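Stone countertop around my kitchen sink looks dull and blotchy, is it the sealer or hard water?
Posted in Kitchen & Bath > Countertops and Sinks

sinkside_marla

Hi everyone, long-time reader and first-time poster, so be gentle. We moved into our house in May and inherited a kitchen with dark granite counters and a stainless sink. I love it from across the room. Up close it's driving me a little nuts, because there's a hazy patch around the faucet and along the back of the sink that never goes away no matter how much I wipe. When the counter is wet it looks gorgeous, deep and shiny. Ten minutes later it dries and the gray film is back.

What I've tried so far: dish soap and warm water (no change), window spray (looked better for maybe an hour), and a "stone polish" the last owners left under the sink, with half the label gone so I can't even tell you what's in it. After the polish I got streaks on top of the haze, which felt like a personal insult.

We do have hard water here. The kettle gets crusty fast and the shower door is a lost cause. My sister says it's lime and I should just hit it with white vinegar. My husband says the sealer has worn off and we need to reseal the whole thing. My mother-in-law says I should've picked a house with laminate, thank you very much.

So who's right? And is there a way to tell the difference before I go and spend money? I had one guy come by who quoted me nearly $1000 to strip, polish and reseal everything, including an island that looks perfectly fine to me. I don't want to do that if all I need is a scrub. I also don't want to wreck the stone by guessing.

One more thing that may or may not matter: there's a thin dark line where the sink meets the granite, and the caulk there feels kind of gummy if I push on it with a fingernail. Could that be related?

Thanks in advance!

Yakubu Adeleke

Hi Marla, welcome! I installed counters for a living before my knees made other plans for me, and I've looked at a lot of hazy faucet areas. I'd bet on your sister being right about the cause and wrong about the cure. Please leave the vinegar in the pantry. One wipe probably won't ruin anything, but acid eats sealer, and some dark stones sold as granite have minerals in them that will etch. Once a spot is etched you can't wipe it off, and then you really are calling the man with the quote.

Before you do any of this, find out what you've got. These are the checks I always did, in this order.

Do the water drop test

Pick one spot right behind the faucet and one spot far from the sink, somewhere that never gets splashed. Dry both with a towel. Put a spoonful of water on each and leave it alone for fifteen minutes, then wipe it up. If the stone under the water has gone noticeably darker, water is getting in and the sealer is tired. If both spots look the same as before, your sealer is fine and your husband owes you dinner. A lot of dense dark stone barely drinks at all, sealed or not, so don't be surprised if nothing happens.

You may have trouble seeing a change on a very dark counter. Turn off the overhead light and hold your phone flashlight low and to the side. Also try the test on a patch where you haven't used the polish, if you can find one.

Do the fingernail test

Dry the hazy area completely and drag a nail across it. Lime feels like very fine sandpaper and you'll sometimes get a little white dust. Polish or soap buildup feels slick or waxy and your nail leaves a track in it. With etching you feel hardly anything, and the dull place has a shape to it, a drip or a ring or the bottom of a soap bottle.

From what you wrote I think you have two layers, lime underneath and mystery polish over the top. That would explain why the window spray helped for an hour and then quit on you.

Look at how the sink meets the stone

This matters more than people think, because wherever water sits is where the film builds up. Here's a dark counter with a stainless sink, same pairing as yours.

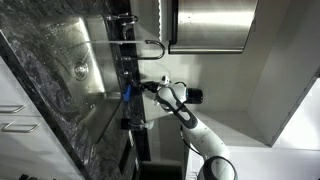
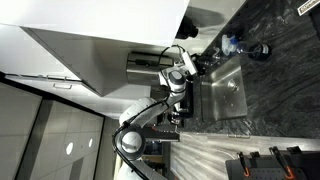
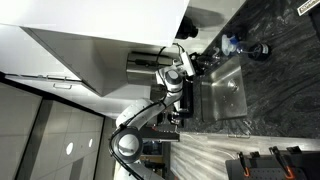
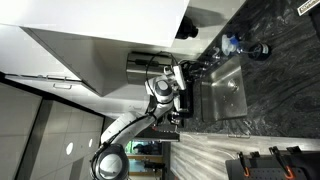 Take the polish off first

Rubbing alcohol and water, half and half, on a microfiber cloth. Work on a patch the size of a dinner plate, wipe, flip the cloth, wipe again. You'll go through several cloths if the last owners were generous with that bottle. Open a window, and obviously don't do this next to a lit burner. Keep going until the cloth glides without that draggy feeling.

Now let it dry and look again. I've had customers call me back at this stage to say they were done, the haze was all polish. You might get lucky.

Then go after the lime

Get a plastic razor blade, the kind sold for taking stickers off cars. Hold it nearly flat to the stone and push gently through a bit of soapy water. It feels wrong the first time – I promise granite is a lot harder than plastic. Around the base of the faucet use an old toothbrush and a paste of baking soda and water. Let the paste sit under a damp paper towel for half an hour, then scrub in little circles and rinse really well, or you'll trade one white film for another.

If there's still a stubborn ring left, look for a scale remover that says right on the bottle it's safe for natural stone. Try it in a corner you don't care about. Skip anything made for toilets or shower doors, and skip the green scouring pads too, which will put fine scratches in your stainless sink even if the granite shrugs them off.

About that gummy caulk

Yes, I think it's related, or at least it's worth doing while you're at it. Silicone that's in good shape is rubbery and springs back. If it's gummy it's either old, or it's the wrong product, or it's been getting soaked in cleaner. Cut it out with a plastic scraper, clean the gap with alcohol, and let it dry overnight with the faucet left alone (brush your teeth in the bathroom like civilized people). Then run a thin bead of kitchen-grade silicone, clear or black. Smooth it with a wet finger and stay off it for a full day.

While it's open, stick your head in the cabinet and feel underneath around the rim. If it's damp under there, or the wood has swelled up, fix that before you worry about shine.

And only then think about sealing

If the drop test said you need it, a small bottle of impregnating sealer will do the sink run with plenty to spare. Wipe it on, wait however long the label says, and buff it ALL off before it dries. Leftover sealer dries to a haze, and I'd hate for you to come back here with the same question and a different cause. You don't need to touch the island.

As for the quote, I wouldn't say the guy is a crook. Polishing stone is slow, dusty work and it costs what it costs. I just don't think you've got a $1000 problem. Start with the alcohol and let us know how it goes.

gratefulfornaps

Just use car wax lol. My uncle does it twice a year and his counter looks like a bowling ball.

sinkside_marla

Yakubu, thank you so much, this is way more than I hoped for! I did the drop test while the kids were at practice. Both spots looked the same afterward, even with the flashlight, so no sealing for now and I have informed my husband. The fingernail test was gross. It left a track right through the film behind the faucet, and when I scraped a bit harder there was white powder under it, so both layers like you said.

I've done one dinner plate's worth with the alcohol so far and it already took three cloths. Is it normal for the cloth to come up kind of yellow? I'm also going to pass on the car wax, since we roll out dough on that counter.

Yakubu Adeleke

Yellow is normal, that's old polish. Dough on the counter is a good reason to get every bit of it off, so wash with plain dish soap and rinse after you finish with the alcohol. And yes, please no car wax. It isn't made for places where you put food, and it goes cloudy as soon as you set a hot pan near it.

Dottie in the desert

I know this is mostly answered but I wanted to add my two cents as a fellow hard water person. We had the exact same ring around our faucet and I cleaned it off maybe 8 times before I figured out that the faucet itself was seeping at the base. Only a tiny bit, you couldn't see it dripping. I dried everything, wrapped a strip of paper towel around the bottom of the faucet, and ran the water for a minute. The towel came away wet on one side. It was a worn O-ring, and the part cost me less than a sandwich.

So I'd check that before you put the new caulk in, Marla. If it's seeping, the lime will be back in a couple of weeks however well you scrub.

The other thing that helped us was embarrassingly simple. I keep a dry dish towel on a hook by the sink and whoever washes up last at night wipes behind the faucet. My teenagers forget about half the time and it still works pretty well. We looked at a whole-house softener too, but the quote made my eyes water, so for now it's the towel.

For the stainless part, a little baking soda on a wet sponge, going the same direction as the grain, then rinse and dry. I used to scrub in circles and couldn't understand why the sink looked so smeary under the window. Let us know if your paper towel comes up wet!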